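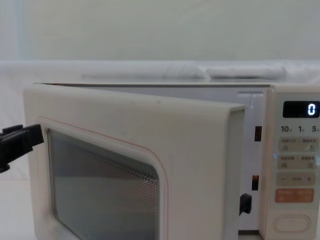 Notebook, reheat station, March

Share (2) | Print this page | E-mail this entry

Door work again this morning. The plan for the month hasn't changed: get the arm to the point where the morning crew at Botlow can hand over the reheating and stop walking back and forth between the packing bench and the ovens. We're doing the door before anything else. There are two latch slots on the front of the cavity, one above the other, and if the door is pushed without enough force the hook can sit against them without going in. People fix that with a second shove and don't notice they've done it. The arm has to be told. I've written the closing move as two pushes, the second one shorter and flat against the door near the latch side.

I spent the first part of the session on the approach to the door from the outside edge. The old path came in too high and wasted travel. New path is saved as door_b. Dae-han wants the old one kept until the end of the month in case we need to compare, so door_a stays in the folder. Please don't tidy it away.

Ran 12 open-and-close cycles with door_b before the break. 10 good. The two bad ones were both on the close, both before I had put in the second push. I haven't run a full set with the second push yet, so don't quote this number to anyone upstairs.

Notes on the people side, which I said I would keep here because they get lost otherwise.

At the moment reheating is a job that belongs to whoever is closest. It isn't on the rota. Femke Prins did a tally for one shift in the Botlow kitchen and got 89 door openings between the start of prep and the end of lunch service. She is the shift lead there and had guessed it was half that. Most of these are short interruptions: stop what you're doing, wipe hands, load, set time, go back, get called by the beep, come back. She says the cooking time is no trouble to her. The walking back is what breaks up the work, and new people lose their place on the packing sheet when they do it.

So if the arm takes it on, nobody's job disappears on paper, but a few things shift:

- Someone has to stage the trays in the right order. At the moment there's no order at all.
- Someone has to be the person the arm calls when it stops. Femke doesn't want this to be her by default, and I agree with her.
- The packing bench gets longer stretches without a break. Two of the packers told her they like the walk. It's the only time they're off their feet position, or at least facing a different way. We should take that seriously before we remove it. I've asked for the bench rotation to be looked at in the same change, not as a later item.
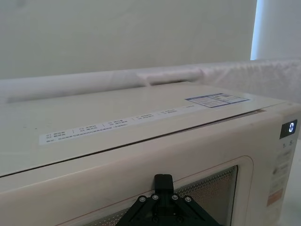

The staging question is the one I'd settle first. Dae-han thinks the trays should come on a fixed rack from Ultden, same as they use for the cold line. I'd sooner start with a marked strip on the counter and see where people put things when they're busy. Racks take a while to order and once they're in they don't get moved. We left it open.

Next item, time setting. The panel has time keys and a plus/minus strip. For the arm I only want to use one time key, pressed as many times as needed, and leave plus/minus alone. Every extra key is another position to teach and another one to go off when somebody nudges the oven while cleaning. The kitchen people do it differently, they hit the nearest time key and then trim with plus or minus. This matters for handover. If a person starts a job and the arm is expected to finish it, the arm has to read what's on the display and not assume. For the first trial I'm going to rule out mixed jobs. Either a person runs it start to finish or the arm does.

Display check: reading a zero is reliable from the wrist view and from the chest view. Haven't tried it with a count running. The digits sit to the right side of the display so the crop can be narrower than I had it. Changed the crop, saved it, forgot to write the old values down first. They're in the February backup if anyone wants them.

Oven position. The whole routine depends on the oven staying put on the table. I asked Femke how often theirs gets moved and she said every night, to wipe behind it. So we need either corner stops on the counter or a short find-the-door step at the start of each shift. I prefer the find-the-door step -- corner stops collect crumbs and the cleaners will have them off in a week. It costs us a bit of time each morning. Fine.

The Prokon template for the risk sheet has a line for "operator displaced from task" and a box to say what the operator does instead. I left it blank on the last version and it came back. This time I've written in the staging and the call-out duty, with the bench rotation marked as pending. Dae-han to read before it goes.
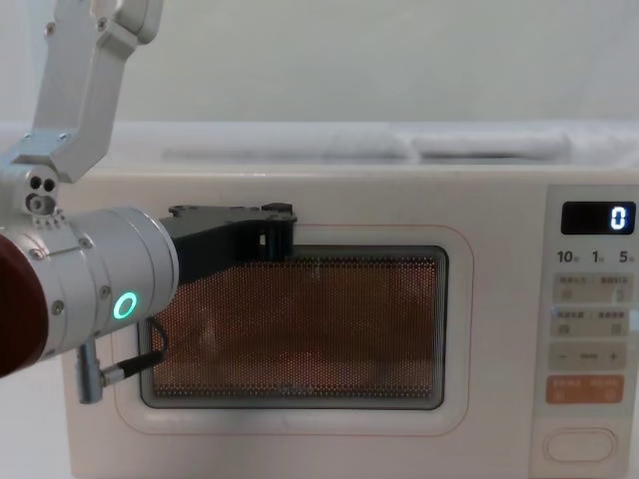 Gripper at the upper left of the door window, display at 0.

After lunch I went through stop behavior with Dae-han. When the arm gives up on the door it currently freezes where it is, in front of the oven. In a kitchen that's the worst place for it. A person who needs the oven then has to reach around the arm or clear the fault first, and we know which one they'll pick at noon. Agreed that on any door fault it backs off to the left and waits there, well clear of the panel, and the oven goes back to being an ordinary oven until somebody resets. He wants a light for that state. The ring on the wrist could do it, but I'd have to check what else uses that color.

Also agreed: no remote reset. The Amadi setup allows it and it would be convenient for us. But if we can restart the thing from here while someone has a hand in the oven, the crew will never trust it, and they'd be right. Reset is at the station, by whoever is on call-out that day.

Femke asked what training looks like. I'd said half an hour. She said half an hour per person is a lot when it comes out of prep and could we do it in pairs, on shift, with real trays. Yes. She also wants the reset steps on one card at eye level with no abbreviations. I'll draft it and send it to her before I show it here, she's better at spotting the words people won't use.

To do

- Full set on door_b with the second push. Log the closes separately from the opens.
- Back-off move on door fault, to the left. Test from at least three points in the open.
- Read the display with the count running.
- Find-the-door step: shift the oven on purpose, a little each way, and see how far it copes.
- Ask about the bench rotation again. Second time asking.
- Card draft to Femke.
- Look up ring colors.

Stopped at 4:40 pm. Arm parked, power off at the wall. The gripper fasteners were checked and none needed tightening.

Comments (2)

Dae-han Ma: Risk sheet read. Put the reset rule in it as well, it's only in here at the moment. Still think rack.

Femke Prins: The tally was a slow day, for what it's worth. I can do another one on a busy shift if you send me the sheet.

E-mail this entry | Print this page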